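Hirero Fiber Gateway: Set-Up Guide
Section 9. Connecting to the Merberg backbone

Print this page | E-mail this page

Last revised 26/08/2018

Use this section to bring up a new wholesale circuit between a Hirero gateway and a Merberg point of presence. Mount and ground the gateway as described in Section 8 before you start. You will need the circuit order number, the handoff sheet from Woraswood Networks, and two single-mode patch cords with LC connectors.

CAUTION: Invisible laser light may be present at any open fiber port. Keep dust caps on unused ports and never look into the end of a cord.

9.1 Connect the fiber

1. Check that the port label on the handoff sheet matches the label on the patch panel.
2. Clean both ends of each patch cord with a dry fiber cleaner.
3. Insert the optical module into port WAN 1 until it clicks.
4. Connect the transmit side of the module to the receive side of the panel, then connect the second cord the other way.
5. Wait for the LINK light to turn solid green. This can take up to 59 seconds.

Note: If the light stays amber, swap the two cords at the panel end only. If it is still amber, leave the cords in place and call the Merberg operations desk.
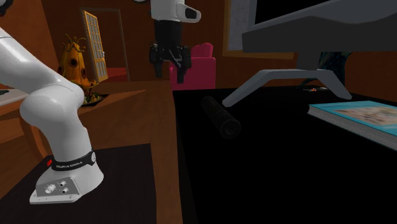

9.2 Set the circuit values

1. Log in to the gateway from the management port and open Network > Circuits.
2. Select Add Circuit and enter the order number without dashes.
3. Set the VLAN to 399 unless the handoff sheet lists a different value.
4. Set the port speed to 1000 Mbps, full duplex. Do not use auto-negotiation on this port.
5. Enter the IP address and gateway address from the handoff sheet.
6. Select Save, then Apply. The gateway drops all WAN traffic for a few seconds while the change takes effect.

Note: Circuits that end at the Từ landing station use a second VLAN tag. Turn on Stacked VLAN before you save, and enter the outer tag from page two of the handoff sheet.

CAUTION: Do not apply circuit changes on a gateway that is carrying live customer traffic. Schedule a maintenance window first.

9.3 Test and accept the circuit

1. Open Tools > Line Test and choose the new circuit.
2. Run the loopback test in both directions.
3. Check that the error count is zero at the end of each run.
4. Save the report and attach it to the order in the Woraswood partner portal.
5. Select Accept. Billing starts on the date of acceptance.

If a test fails, do not select Accept. Clean the connectors, repeat the test, and open a fault ticket if the result is the same. Include the saved report and the serial number from the underside of the gateway.

Related items
Section 8. Mounting and grounding
Section 10. Adding a backup circuit
Reading the handoff sheet
Firmware notes, June release

Contact support | Copyright Woraswood Networks. All rights reserved. | Back to top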